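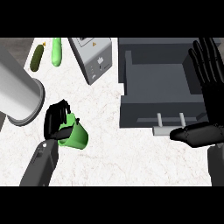
4.2 What the staff did with the time

The canteen at Gidurcombe was promised that the two-armed unit would take over putting away, the task its kitchen staff had ranked lowest in the February survey. Before installation, Ondieki (the supplier) had us rehearse the layout in simulation, and staff were invited to watch the runs and comment. They commented a great deal. Of the 56 remarks we coded, 40 concerned where things belong, a subject on which the kitchen had never previously agreed in writing. A mug could go in a drawer, on a hook or wherever the early shift left it, and each of these was defended as the system. The simulated counter, shown in Figure 3, allowed only one answer.

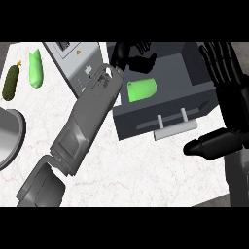
Figure 3. A green cup in the drawer in the simulated kitchen. The drawer is the assigned location.

Having to choose a drawer turned out to be the larger part of the job. Staff at Windport, where the same rehearsal was held, spent two meetings on cups and never reached the vegetables. We had budgeted for training people to work beside the arms – we had not budgeted for cups.

The interviews suggest that what moved was discretion more than labor. Workers still handled most items, but now handled them according to a chart, and several missed being the only person who knew where the good knife was. One described her new duties as "tidying up for the thing that tidies up." Jurkusitz's scale of task ownership, which we applied in both kitchens, has no item for this, and we return to the omission in Section 5.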